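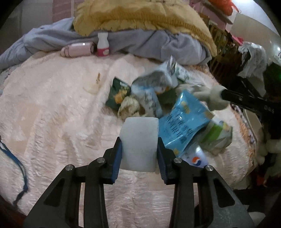 # Warum knistert es im Bett und warum ist die Decke so leise?

*Von Tineke Jacobs, für die Kinderseiten von Omik, 23. April 2023*

Mein Bett sieht am Wochenende meistens aus wie ein Picknickplatz. Eine flauschige Decke, creme-rosa und zerknautscht, und darauf ein Haufen Verpackungen und zerknülltes Zeug. Kennst du das? Dann kennst du auch das Geräusch, wenn du dich umdrehst und irgendwo unter deinem Ellbogen macht es KRRRSCH. Die Decke macht dabei überhaupt keinen Mucks. Du kannst sie zusammenknüllen, treten, über den Kopf ziehen (mache ich oft) und hörst höchstens ein leises Wuschen.

Ich wollte wissen, woran das liegt. Also habe ich gelesen, geknüllt und meinen Nachbarn genervt, und jetzt erzähle ich dir, was ich herausgefunden habe.

## Zuerst die Decke

Geh mal ganz nah ran an eine Kuscheldecke, so nah, dass deine Nase kitzelt. Du siehst dann lauter winzige Härchen, die vom Stoff abstehen. Die Leute, die Stoffe machen, nennen das den **Flor**. Bei manchen Decken ist der Flor lang und zottelig wie bei einem Schaf. Bei anderen ist er kurz und in feinen Rippen angeordnet, so wie auf dem Foto. Da laufen kleine Wellen quer über den Stoff, fast wie Sand am Strand, wenn das Wasser weg ist.

Zwischen den Härchen steckt Luft. Jede Menge Luft! Und die ist der Trick bei der ganzen Sache mit dem Warmwerden. Eine Decke hat nämlich keine Heizung. Die Wärme kommt von dir, du bist der Ofen. Die Luft zwischen den Fasern kann nicht so leicht weg, und stillstehende Luft leitet Wärme ziemlich schlecht. Deshalb bleibt deine Wärme bei dir unter der Decke.

Du kannst das ausprobieren: Leg dich unter eine Decke, unter der vorher keiner gelegen hat. Am Anfang fühlt sie sich noch gar nicht besonders warm an. Bleib 5 Minuten liegen und achte darauf, wann es gemütlich wird. Bei mir geht es an den Füßen immer am langsamsten.

## Und warum ist sie so leise?

Die vielen Härchen biegen sich einfach zur Seite, wenn du draufdrückst. Da springt nichts und schnappt nichts. Dazu kommt noch etwas: Weiche, luftige Sachen schlucken Schall. Schall ist wackelnde Luft, und wenn die wackelnde Luft zwischen all die Fasern gerät, reibt sie sich daran und wird müde. (Eine Physikerin würde sagen: Die Bewegung wird zu einem klitzekleinen bisschen Wärme. Müde gefällt mir besser.)

Darum klingt ein Zimmer voller Decken und Kissen ganz anders als ein kahles Badezimmer. Klatsch einmal hier und einmal dort in die Hände, den Unterschied hörst du sofort.

## Jetzt wird geknistert

Die knallblaue Verpackung auf dem Foto ist mein Liebling. Sie liegt schräg auf der Decke und glänzt, und quer über die Mitte laufen Reihen dunkler Schriftzeichen, die aussehen wie mit der Hand geschrieben. Oben ist noch etwas kleines Goldenes aufgedruckt. Wenn ich so eine Verpackung sehe, will ich sie sofort anfassen!

Viele glänzende Verpackungen bestehen aus dünner, eher steifer Folie. Wenn du so eine Folie zerknüllst, bekommt sie Knicke. Und jetzt kommt das Schöne: Die kleinen Flächen zwischen den Knicken können sich nach innen oder nach außen wölben. Dazwischen geht fast nichts. Drückst du weiter, springt eine Fläche plötzlich von einer Seite auf die andere. Klick! Dabei stupst sie die Luft an, und dieser Stups kommt in deinem Ohr an.

Ein einzelner Klick wäre ja nicht schlimm. Aber beim Knüllen klicken ganz viele kleine Flächen kurz nacheinander, große und winzige, und zusammen klingt das wie Knistern.

Vielleicht hast du mal einen Deckel von einem Einmachglas gehabt, den man in der Mitte eindrücken kann, klick-klack. Genau so, nur in Mini.

Welington Fagundes, der neben mir wohnt, hat mir nicht geglaubt, dass langsames Knüllen auch laut ist. Er hat sich im Kino immer für besonders rücksichtsvoll gehalten, weil er seine Tüte gaaanz langsam aufmacht. Wir haben es in seiner Küche getestet. Es hat genauso geklickt, die Klicks kamen bloß weiter auseinander. Und gedauert hat es ewig.

## Wieso glänzt die eine und die andere nicht?

Guck dir auf dem Foto die weißen Lichtstreifen auf der blauen Verpackung an. Sie sitzen auf den Knicken. Auf glatten Flächen prallt das Licht ab wie ein Ball von einer Wand, schön geordnet in eine Richtung. Trifft es dabei genau dein Auge (oder eine Kamera), siehst du einen hellen Fleck. In einer zerknitterten Folie zeigt jedes Stückchen woandershin, deshalb blitzt es mal da und mal dort.

Die Decke kann das nicht. Auf ihren Härchen wird das Licht in alle möglichen Richtungen zerstreut, und sie sieht matt und kuschelig aus. Auch der flauschige orange Rand blitzt nicht, obwohl die Farbe so kräftig ist. Kräftig und glänzend sind nämlich zwei verschiedene Dinge. Das weiße Klötzchen mit den runden Ecken ist übrigens auch glatt. Glatte Sachen fühlen sich am Finger ganz anders an als der Flor: Da gibt es keine Härchen, die sich wegbiegen.

## Probier es aus: der Knüllwettbewerb

Du brauchst:

- eine leere, saubere Verpackung, die knistert
- ein Blatt Papier
- ein Stofftaschentuch oder eine Socke
- eine dicke Decke
- jemanden mit guten Ohren

So geht es:

1. Deine Mitspielerin oder dein Mitspieler macht die Augen zu.
2. Du knüllst eines der Dinge, und es wird geraten, welches.
3. Macht das mit allen Sachen. Papier und Folie klingen verschieden, hör gut hin!
4. Jetzt steckst du beide Hände mit der Verpackung unter die Decke und knüllst noch einmal.
5. Tauschen.

Bei Schritt 4 wird das Knistern dumpfer. Vor allem die hohen, spitzen Töne gehen verloren, die schluckt die Decke besonders gern. Wer eine Stoppuhr hat, kann auch probieren, wie lange man eine Folie leise auseinanderfalten kann, bevor es zum ersten Mal klickt. Mein Rekord sind 29 Sekunden, und da hat mir schon die Nase gejuckt.

Ganz wichtig: Tüten und Folien kommen nie über den Kopf oder vors Gesicht, auch nicht zum Spaß. Und kleine Geschwister bekommen keine zum Spielen.

## Noch was zu Krümeln

Der Flor hält nicht nur Luft fest. Er hält auch Krümel fest, und zwar richtig gut! Zwischen den Härchen rutschen sie nach unten und bleiben da hängen. Mit der Hand drüberwischen bringt wenig, du schiebst sie bloß tiefer hinein. Besser geht es so: erst alle Verpackungen einsammeln, dann die Decke an zwei Ecken packen und draußen kräftig ausschütteln. Zu zweit klappt es am besten. Stellt euch so hin, dass der Wind von hinten kommt. Ich hatte im Juli mal Kekskrümel in beiden Augenbrauen.

Die Verpackungen sortierst du danach so, wie es bei euch zu Hause gemacht wird. Frag ruhig nach, in welche Tonne was gehört, das ist nicht überall gleich.

Wenn du beim Knüllen etwas entdeckt hast, das lauter ist als Folie, schreib mir. Welington tippt auf getrocknete Lorbeerblätter.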